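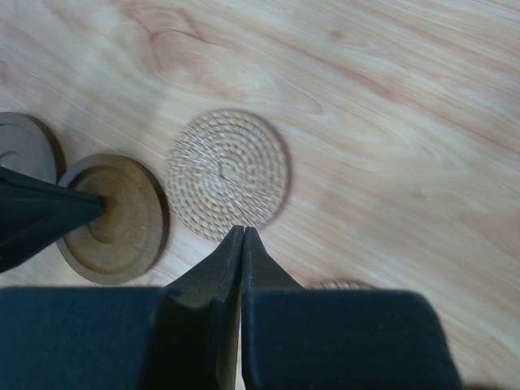
How long does it take to teach the Lorkex two-arm kit a simple tabletop task?

Plan on one afternoon. Setting up the arms and checking the cameras takes up the first part, recording takes the longest, and training can run after you leave.

The steps below cover a coaster task on the Lorkex kit with the Paiva recording software. They assume the arms are already bolted down and powered. If you have not done that yet, follow the printed sheet in the box first and come back. The kit used for this page was bought at the normal price and runs the stock firmware.

What you need

The Lorkex kit with both arms and both wrist cameras
A computer with Paiva installed
A table with a flat top and clear space on all sides of the work area
Flat items to handle. Woven coasters and round wooden discs with a raised rim work well together
Masking tape

Step 1. Set the work area

Home both arms from the Paiva start screen. Put a small piece of tape on the table at the farthest point each arm can reach with its fingers still pointing down. Everything you want handled has to stay inside the area both arms can reach. The kit comes with a paper mat for this, but the mat slides, and tape is easier to live with.

Set the items out flat. With the arms at the start pose, a woven coaster should sit just ahead of the fingertips in the wrist view, and a wooden disc should sit to its left with bare table between the two. It is fine for one disc to overlap another in the camera view. It is fine for an item to be partly hidden under the gripper too, as long as it is in plain sight at some point during the run.

Step 2. Check the wrist camera

Open the camera page in Paiva and pick one wrist at a time. The gripper fingers should come up from the bottom of the picture, and both fingertips should be visible. If the tips are missing, loosen the two screws on the camera bracket, tilt the camera down a little and tighten again.

A light wood tabletop with strong grain is usable. Swirls and rings in the grain bothered the automatic focus on our unit until we switched it off. Set the focus by hand on the middle of the picture, where the items are. The far part of the table can stay a bit soft.

Use even light. A desk lamp on one side makes hard shadows that move with the arms. Ceiling light alone was enough.

Step 3. Close the grippers and zero them

Press Close on each gripper and wait for the motor to stop. Then press Zero. Do this again any time you change the finger pads. Skipping it gives you a gripper that reports closed while there is still a wide gap, and thin items will slip out.

Step 4. Practice before you record

Move the arms by hand with the leader handles for a few minutes. Thin items are harder than they look. For a woven coaster, bring one finger in low at the rim and slide until the edge lifts, then close. For a disc with a raised hub in the middle, you have two choices: grip the hub from above, or hold the disc still with one fingertip on the hub and work the rim with the other arm. The second way is slower but dropped fewer discs for us.

Keep the arms from crossing. The kit has a collision stop, and it works, but it ends the recording.

Step 5. Record

Name the task, set the run length and press Record. Start each run from the home pose. Move the items a little between runs. We recorded 83 runs and threw out 7 in which an arm stopped early or an item left the taped area. Delete bad runs as you go. Sorting them out later means watching all of them.

Take a break when your hands get tired. Our last runs before the break were noticeably jerky.

Step 6. Train and test

Choose Train, then Small Model. You can pick the larger one, but it needs a better graphics card than most people have at home. When training is done, set the speed to half and run the task five times with your hand near the stop button.

If the fingers close short of the coaster, check the zero from Step 3 before you record anything more. If the arm goes to the wrong item, add runs with the items in different spots.

Cost and support

The kit includes 3 months of Paiva. After that it is a paid plan. Flasport sells spare finger pads that fit. Support mail was answered by Intan Siregar, who sent a corrected bracket drawing the next day.

Page last changed May 31, 2022. A section on the Cotus foot pedal will be added in June.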